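Progress report to the programme office, second period: telephony replacement at the Wevcombe sites

**Status:** amber (was green)

**Spend against plan:** within tolerance

1\. Work done in the period

Desk phones at Wevcombe Main and Wevcombe Lane have been moved from the old exchange to the Konden calling service. 1828 extensions are now live. Each kept its existing number. The old exchange remains powered and will carry the lift alarms and the franking line until section 4 is closed.

Call recording was switched on for the enquiries queue only. Recordings are held on our own storage and deleted after 14 days. The retention job failed on its first run owing to a permissions fault on the archive folder. The folder rights were corrected and the job has completed on each run checked so far.

Voicemail is delivered to email as an attachment. Staff who share a mailbox asked for a single copy instead of one per person, and this has been set up for the shared mailboxes we know of.

2\. Call quality

Complaints fell into two groups. The first was one-way audio on calls from home connections. This was traced to a setting on the Tedotell gateway which rewrote the return address incorrectly. Tedotell supplied a revised configuration and it was applied out of hours on a Wednesday. No new reports of this type have been logged.

The second was clipping at the start of calls on wireless headsets. It affects one model of headset and is still open. A firmware update is available from the headset supplier but has to be installed over a cable, one unit at a time. We have asked for bench time to do this at Wevcombe Lane.

Video calls were tested between meeting rooms with 2 cameras per room. Picture quality was acceptable at the default setting. Raising it gave no gain that users could identify and doubled the load on the link, so the default has been kept.

3\. Security and accounts

Sign-in now uses the same account as email, with a second step for anyone outside the building. Guest access is off by default. Panagiotou carried out the external test and raised seven findings. Five are closed. The remaining two concern the age of the certificate on the test gateway and the length of the administrator PIN; both will be dealt with when the test gateway is rebuilt.

4\. Outstanding

- Lift alarm lines: awaiting a survey by the lift contractor.
- Franking line: replacement unit on order.
- Headset firmware: see section 2.
- Emergency call addresses: correct for Wevcombe Main. Wevcombe Lane has the right street address but no floor detail.

The amber rating reflects the lift lines alone. If the survey is not booked before December, the exchange maintenance contract will have to be extended by a quarter. The cost of that can be met from contingency.

5\. Decision requested

Approval to extend the exchange contract by one quarter, to be used only if the survey slips. Notice must reach the maintainer before the current term ends.
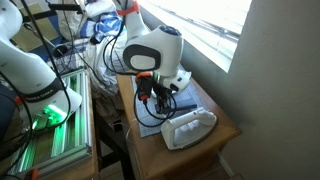

*Progress Report No. 7*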